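**Pluditance** is a tabletop robot kit sold for teaching and trying out pick-and-place work. It is made by Stistby, a small maker of laboratory and classroom equipment, and was first sold in May under the working title "Table Kit". The present name was adopted with the second batch. The kit is bought mostly by colleges, repair workshops and people who want to learn to run an arm at home.

## Contents

The standard box holds one arm, a two-finger gripper, a small camera for the wrist, a clamp for the table edge, a power supply and a printed handbook of 136 pages. A computer is not included. The maker lists 81 separate parts, counting screws and spare finger pads. Assembly takes an afternoon with the tools supplied, apart from the clamp, which needs a larger spanner than the one in the box.

The objects to be handled are left to the buyer. The handbook suggests things from an ordinary kitchen: bowls, plates, small baskets and fruit, real or artificial. It advises against glass and against anything with a polished metal surface, as the camera has trouble with reflections.

## Setting up the surface

The arm may be used on any flat surface that takes a clamp. Most owners mark the surface with tape. The lines have no effect on the software, and serve only to help the person at the table put an object back in the same square after each try. Masking tape or painter's tape is recommended, in a colour that differs from the objects, and it should be pressed down well at the ends so that the fingers do not lift it.

The handbook gives a spacing for the grid but says that any even spacing will do. Slightly crooked lines are not a fault. Owners who move the clamp have to mark the surface again or accept that the old squares no longer match their notes.

## Exercises

The kit comes with 66 exercises arranged in 5 groups. The first group deals with moving the arm by hand and opening and closing the fingers. The second covers single objects on a bare surface. The third, which the handbook calls "dish and basket", is the one most often shown in reviews. It uses a shallow dish, a round basket and a piece of fruit, and the fruit has to be moved from one to the other without shifting either.

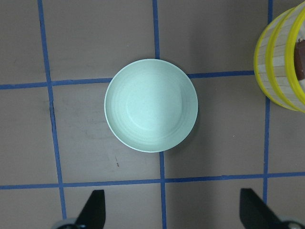 *Wrist camera views: a pale green bowl on the taped grid, and a reddish fruit resting in a pale green dish.*
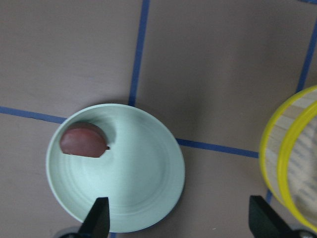 The exercise can be run in both directions. Taking fruit out of a dish is generally found harder than putting it in, as the fingers must go down inside the rim and still have room to open. A wide, shallow dish is easier than a deep one. With the basket the usual mistake is to let go too high, so that the fruit rolls or bounces.

The fourth group repeats the earlier work with the objects moved between tries, and the fifth deals with recording a run and playing it back.

## Software

The control program runs on Windows and Linux. Each run is saved as a folder with the wrist camera film and a record of the joint positions. Folders can be copied to another machine and opened there without a licence. Early copies lost the last second of film when a run was stopped by hand – this was put right in an update dated Dec 4, 2021.

There is no version for tablets.

## Service and hire

Repairs are handled by Brurnov, which also hires out complete kits by the week. Hired kits arrive already assembled and are checked on return. Finger pads wear out with use and are sold in pairs. The gripper can be sent in by itself, but a fault in the arm means returning the whole unit, and several buyers have complained about the cost of packing it.

A cheaper rival, the Ticona, uses a similar gripper but has no wrist camera as standard. Parts from the two kits do not fit each other.

## Reception

Perla Robles, who tested the kit for a newsletter read by college technicians, found the arm steady and the handbook clear, but thought the cable to the wrist camera too short. She also wrote that the third group of exercises should have come before the second, "because a rim gives the learner something to aim at". Later boxes include a longer cable. The order of the exercises has stayed the same.

Other reviewers have praised the choice of everyday objects over special blocks, and have criticised the noise of the power supply.

## See also

- Gripper
- Pick-and-place machine
- Teaching by demonstration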